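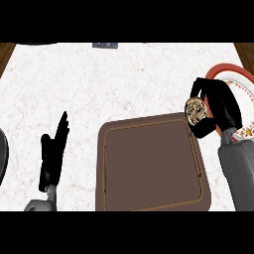
Matrix numbers on the Strickland reissue of Mustov - which pressing is this?
Posted by Ingrid Alcantara, September, 21:14

I have two copies of the second Mustov LP, both on Strickland, both in the laminated sleeve with the green back. One has STR 433 A-1 in the dead wax, machine stamped. The other has STR 433 A-3, hand etched, with a small Z after the side letter. The etched one is noticeably quieter between tracks but seems to have less level overall. Does anyone know whether the Z indicates a different cut or only a different plant?

Both labels have the same typeface and the same misprint in the publishing credit on side two, so the labels are no help.

deadwax_dan
The Z is Zarkance. They took over the pressing when Strickland's usual plant had no spare capacity. As far as I know it is a recut, and the A-3 tells you that on its own. A-2 was rejected and never pressed.

tonearm_lift
A-3 does not tell you that on its own. A lacquer number goes up each time a side is cut, but it can be the same engineer using the same tape and settings on the same afternoon. You need to compare the run-out width. If the last track finishes in a different place, the spacing was changed and it is a different cut in the sense people mean.

deadwax_dan
Fair enough on the general point. On this record the A-3 does finish further out. I have both and measured them: 3 mm more run-out on the Zarkance copy. That would also account for the lower level, as the grooves are packed closer together.

tonearm_lift
Side one only, or both?

deadwax_dan
Side one. Side two is B-1 on both of mine.

Ingrid Alcantara
Mine are B-1 on both as well, though the B-1 on the etched copy is stamped like the other. So side two would be from the same lacquer, with only the A side redone?

tonearm_lift
That is how I would read it. Metalwork for side two was sent over, side one was damaged or worn, and they had a new lacquer made. It would be easy to check by ear. If the level drop is on side one only, the matter is settled.

mono_switch
I disagree with the assumption that the quieter one is the recut with more care taken. I have owned four copies of this over the years and the Zarkance pressing has rolled-off treble on side one. The organ at the start of "Holiday for Marimba" loses its key click completely. Low surface noise and low treble often go together, and people mistake the second for the first.

deadwax_dan
The key click is there on mine. What cartridge?

mono_switch
A conical, at the time. I have since moved to an elliptical but sold the Zarkance copy before that.

deadwax_dan
Then the comparison is of limited use. A closely cut side with a conical stylus will lose top end towards the label whatever the engineer did.

mono_switch
The track in question is the first on the side, nowhere near the label.

deadwax_dan
Point taken. I still hear it on mine.

fourthchorus
For completeness, there is also the Fandier issue, which has eleven tracks where the Strickland has 12. It drops the bossa nova medley and has a different sleeve. Matrix numbers are in an unrelated series. It sounds better than either, if you can live without the medley. I would not pay much extra for it.

tonearm_lift
The Fandier is fake stereo. The band sits in the left channel below a certain frequency and in the right above it. "Better" is generous.

fourthchorus
Only the later Fandier with the silver label. The blue label is straight mono, and plays very well with the channels summed.

Ingrid Alcantara
I have now played both Stricklands through at the same volume setting. Side one of the etched copy is lower by what my meter shows as a little under 3 dB. Side two matches between copies, apart from a scuff on the older one. The organ click is present on both, but softer on the etched copy - I can hear what mono_switch means, although I would not have noticed without switching back and forth.

tonearm_lift
That fits with a recut of side one only. Note it in the listing if you ever sell.

mono_switch
And keep the stamped one.

deadwax_dan
Keep the etched one. The stamped A side distorts on the brass in the last track, and no cleaning will shift it.

Ingrid Alcantara
It does distort there, on mine too. I will keep both for now. Does anyone have the blue label Fandier with a readable matrix? I would like to add it to my notes.

fourthchorus
Mine is in storage until next month. I will post the numbers when I have it back.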